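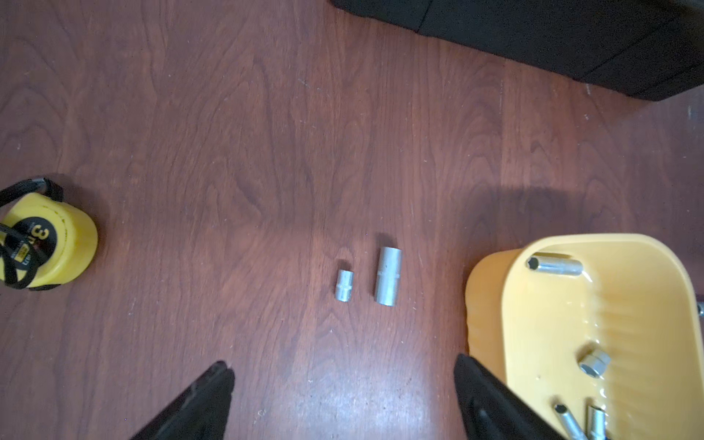

Is a felt pad under each leg really enough on laminate?

Posted by Leidy Apaza, 14 Oct 2020

We moved into a rental in September with reddish-brown laminate all through the living room, the kind with big swirly knots printed on it. It shows every bit of lint, but that's another story. I have a heavy black sofa that needs its legs tightened before I put it where I want it. It will sit low, so once it's in place I don't want to move it again.

The man at the hardware store told me to stick felt pads on the legs and forget about it. My neighbor says felt is useless and I need rubber cups. The listing for the cups (Serkari brand) claims they "protect any floor for life," which I don't believe for a second. I also read that laminate needs room to move and that a heavy sofa can pin it down. Is that true, or is it something people repeat to sell you things?

I've got a 3m tape measure and half a dozen sockets, and I'd like to do this once. The sofa is 57 kg according to the delivery slip. What would you do?

Houshang Mirzaei

Felt. The store was right, for once. But buy the kind that screws or nails on if your legs are wood, because the stick-on ones slide sideways after a few months and then you're dragging glue and grit across the floor. I've peeled enough of them off to know.

I'd be careful with the rubber. Some rubber stains laminate, and it doesn't wipe off, you get a yellowish ring that is there for good. Maybe the Serkari ones are fine. The package won't tell you what they're made of, and "for life" means nothing unless somebody says whose life. In a rental I wouldn't test it.

As for pinning the floor, 57 kg spread over four legs is not much. People have bookcases on floating floors that weigh several times that. The ones who get into trouble have a kitchen island bolted through the boards, or a full piano at one end and a full wall unit at the other. I would not lose sleep over a sofa.

Tighten the legs before you put the pads on. Tip the sofa onto its back on a blanket, see which socket fits, and go until it's snug. If you lean on it the threads in the frame will strip, and they are never as good as they look. And keep the sockets on a towel while you work – a dropped one will chip laminate and you can't sand that out.

Fredy Arango

just get the rubber ones, ive had them 2 years no problem. also measure your doorways lol

Maritza Huanca

I'd like to know what color Fredy's floor is under there, and whether he has looked.

I mostly agree with Houshang, though I'm less sold on felt than he is. Felt picks up dirt. You vacuum around a low sofa but hardly ever under it, and whatever is down there works its way into the pad. Then one day you shove the sofa over to find a remote and you've got a scratch. Sweep properly before you set it down, and check the pads every 6 months or so. That's the part the store leaves out.

One thing to do with the tape: measure the gap under the sofa after the pads are on and compare it with your vacuum head. Mine was too low by the thickness of a pad, and I only found out when everything was back in place. I ended up doubling the felt, which looks a bit silly but works.

Don't bother with the floor polish people will recommend next. It makes laminate cloudy.

Leidy Apaza

Thanks. Going with felt, the nail-on kind, if the legs turn out to be wood all the way through. The description said "solid wood" so I'll believe it when I see it.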